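Die letzte Fahrt nach Clallunell

Als Shiuli Samarakoon um halb fünf am Morgen in die Halle kam, stand der Wagen schon an der Säule und lud. Es war Februar, und die Scheiben waren von innen beschlagen, als hätte jemand darin geschlafen.

Jemand hatte darin geschlafen. Corentin Besnard öffnete die Schiebetür und stieg aus, die Schuhe in der Hand.

„Du sollst nicht im Revel übernachten“, sagte sie.

„Er hat mich nach Hause fahren wollen. Ich habe nein gesagt, und dann hat er einfach die Heizung eingeschaltet.“

Der Revel hatte kein Lenkrad. Das war der Stolz der Firma Wesance gewesen, solange die Firma noch Geld hatte für Stolz. Vier Sitze, einander gegenüber, dazwischen ein Bildschirm, auf welchem die Strecke gezeigt wurde wie eine dünne blaue Ader. Dieser Wagen hatte 2.566 Fahrten gemacht, und nach der heutigen würde man ihn abschalten. Lozano hatte die Patente gekauft und wollte die Autos nicht.

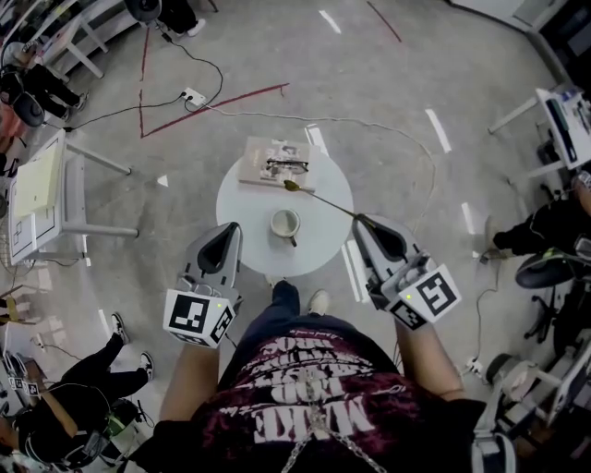 Um fünf Uhr kam Pauline Horrocks mit dem Formular. Sie war die Leiterin der Erprobung und trug einen Mantel, der ihr zu groß war. Sie las vor, was zu tun war: eine Fahrt ohne Passagier bis Clallunell, Abgabe beim Verwerter, Bestätigung der Löschung.

„Ohne Passagier“, wiederholte Corentin.

„So steht es geschrieben.“

„Und wenn einer bestellt?“

Pauline faltete das Papier zusammen. „Die Bestellung ist seit Mitternacht geschlossen. Es kann keiner bestellen.“

In diesem Augenblick leuchtete der Bildschirm im Wagen auf. Shiuli beugte sich hinein. Abholung, Haltepunkt 662, eine Person, ein Gepäckstück. Der Name war Yvonne Rowbotham.

„Das ist die alte Frau von der Mühle“, sagte Shiuli. „Sie fährt jeden Morgen zu ihrer Schwester ins Pflegeheim. Sie hat nicht bestellt. Er hat es selber eingetragen, weil sie immer fährt.“

„Dann trage es aus.“

Shiuli legte den Finger auf die Schaltfläche und nahm ihn wieder weg. Sie dachte an die ersten Wochen, als der Wagen vor jedem Laubhaufen stehen geblieben war und Yvonne Rowbotham ihm gut zugeredet hatte wie einem Esel. Auf den Aufnahmen konnte man es hören. „Komm, mein Lieber, das ist nur Laub.“ Im Labor hatten sie darüber gelacht, und später hatten sie nicht mehr gelacht, sondern die Stelle immer wieder angehört.

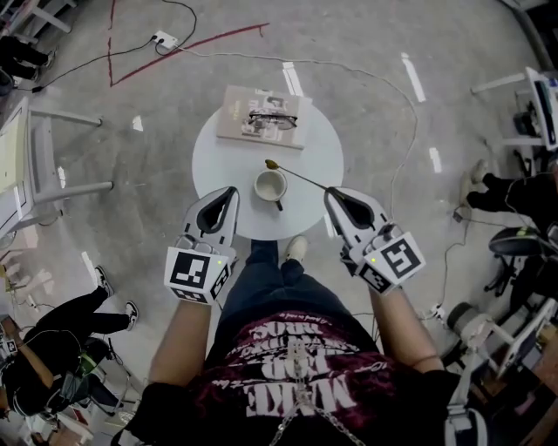
„Das Pflegeheim liegt auf dem Weg“, sagte Corentin. „Es sind drei Minuten Umweg.“

„Die Versicherung ist abgelaufen“, sagte Pauline.

„Wann genau?“

Pauline faltete das Papier wieder auf. Sie las lange. Draußen fuhr der Milchwagen vorbei, und das Licht ging über die Decke der Halle.

„Um acht“, sagte sie endlich. „Heute um acht Uhr.“

Corentin zog sich die Schuhe an. Shiuli löste den Stecker von der Säule und hängte das Kabel auf den Haken, ordentlich, in drei Schlingen, wie sie es gelernt hatte. Der Wagen gab seinen kleinen Ton, und das Tor begann zu steigen.

„Ich fahre mit“, sagte Pauline und setzte sich auf den Platz gegen die Fahrtrichtung, den sonst keiner mochte. Sie hielt das Formular auf den Knien. „Einer muss ihr ja sagen, dass morgen der Bus kommt.“

„Morgen kommt kein Bus“, sagte Shiuli.

Pauline schaute auf die blaue Linie. Dann rutschte sie ein Stück zur Seite, damit für das Gepäck Platz war, und die Tür ging zu.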